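Robotics club notebook, gripper team
Thursday, October, started 3:40 pm

Good day! Best one since we got Urnlow running, so I want to write it all down before I lose it.

First the boring part. The finger screws had worked themselves loose again. Toshio Nishimura took both fingers off, cleaned out the holes and put them back with a dab of the blue stuff. They used to rock if you pushed on them sideways and now they don't, at all. If you are using the handheld this week please don't re-tighten them "just in case" - the plastic is soft and we've already ruined one set that way.

Second, the width readings. Jomby (our logging script, for the new people) was writing the finger opening as a percent and the Drilluten board was expecting millimeters. So all of last week's 30 demos say the fingers never opened past halfway. I had been blaming the servo side for days! Fixed with one line in the config. I reran the old files through the converter and they come out fine, so nothing has to be recorded again. Keep the old folder anyway until I've checked the last few by hand.

Then we got to record. Task list for today was the desk set: pick up a mouse, carry it, put it down somewhere sensible, let go without dragging it. Sounds easy, but a mouse is a mean little object. The sides slope in toward the bottom, so if you come in too high the fingers ride up over the shell and it pops out like a watermelon seed. Coming in low and closing slowly is the trick. Toshio got the feel for it right away and I needed a lot longer.

We did 50 takes and kept going after that because it was fun. Total in the folder is now 140 counting the cup and marker sets. I'd like to hold back 30 of them for testing and not touch those, even when we get impatient (me).

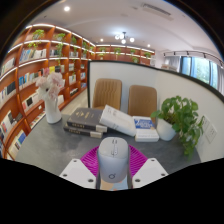
Mouse between the fingers, book table. Wheel and buttons end up on top, logo toward the back.

Things I noticed while going through the takes:
- the wide lens gets a huge amount of the room in, bookshelves and ceiling lights and all. Great for tracking. I wonder if the policy will latch onto the shelves though. Try a second room before we train anything big.
- light mouse between white fingers is low contrast. Try a dark one too and compare.
- my releases are too quick. Pause, open, pause, lift.

Nomura board is still on order so the arm side has to wait.

Next time: dark mouse, second room, check the last old files, charge BOTH batteries. Toshio wants to try a stapler and I am all for it. Left at 6:15.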